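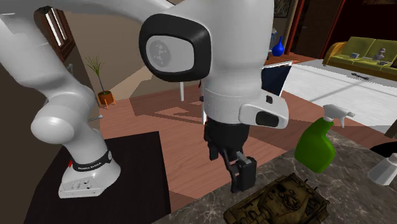 *The Franka arm over the marble counter in our simulated room, fingers open, toy tank and spray bottle within reach.*

I've been grumpy about our test scores since Monday, so let me get it out of my system. We ran 400 episodes of the new Cirillo controller in simulation, and the summary page was a wall of green. Lovely! Then I opened the contact logs, which I'd skipped for weeks (my fault, I own that), and found 36 runs where the gripper had pushed down into the countertop hard enough that a real arm would have stopped dead or bent a finger. Every one of those was marked a pass. The object ended up where it was supposed to, and that was the only thing the scorer looked at.

The bug itself was boring. The counter height in the Kanside config was off from the one the planner used, so the planner thought it had more room than it did. Somebody fixed it before lunch. What bothers me is that we had a safety problem sitting in plain text and a big green number on top of it – and we all liked the number.

I think a simulated crash should count as a crash. I know the argument on the other side, and I've made it myself: sim is where you're allowed to break things, nothing costs money, let the arm flail. Sure, let it flail. Write it down, though, and take the run out of the pass column. The folks at Duton do this already, and their scores look worse than ours. I'd trust their arm near my hand before I'd trust ours. 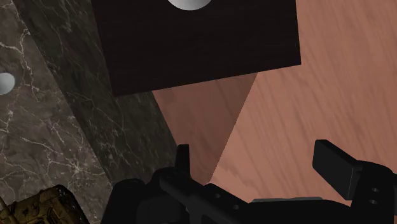 Should a run be failed if the gripper hits the counter but still finishes the task?

It should be failed whenever the contact force goes over the limit set for the real arm, wherever the object ends up.

That's the rule I've asked for at Rilulside, starting with the next batch of 200. It'll drag our numbers down and the monthly chart will look awful for a while. Fine by me. I'd also like the contact log on the same page as the score, in type big enough that I can't scroll past it again.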